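About Vokum

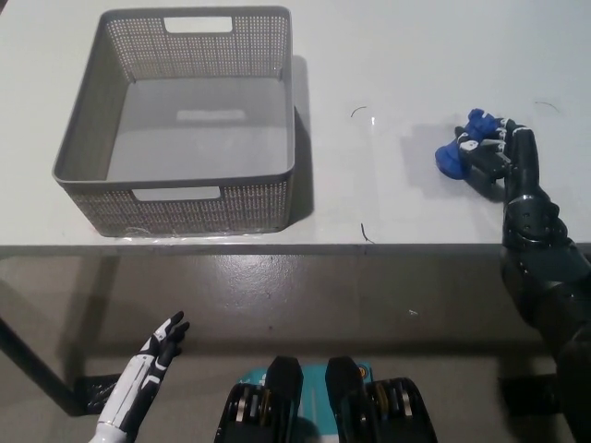 Right hand on the blue one, gray basket to the left.

Vokum writes the software that sits between "pick that up" and a robot picking that up. The gap is larger than it sounds, and we have been living in it since we were a side project inside a warehouse scheduling firm called Trelutden, which wished us well and kept the good chairs.

We don't build robots. Other people do that, and they send them to us with a cable and a PDF. We make three pieces of software for them.

Sastry is the planner. You give it a goal and a model of the arms, and it looks for a way to get there that doesn't involve the table. It plans for two arms together, so the left one has some idea what the right one is up to.

Vusosum handles perception. Most of its working life goes into soft things, which change shape as soon as a finger touches them and then have to be recognized all over again. Rigid boxes are also supported, and we are always pleased to see one.

The third piece is the log viewer. It never got a name. It lines up joint positions, camera views and planner decisions on one timeline, and customers tell us it is the part they would pay for separately. We have noted this with mixed feelings.

Our regression suite has 541 tasks, nearly all of them some version of putting a thing in another thing. Every release candidate runs the lot in simulation, and 171 of them run again on hardware. A release that fails on hardware doesn't ship, including the one in January that we had already announced.

Control code runs on the customer's own machine. We don't need your robot to be online, and we would prefer not to be phoned by it.

We work in one long room with a concrete floor. Visitors are welcome if they write first. Please don't put your coffee on a white table.

For evaluation licenses, use the contact form and tell us which arms and hands you have. "Humanoid" is not enough detail.

Page last updated 2021-03-26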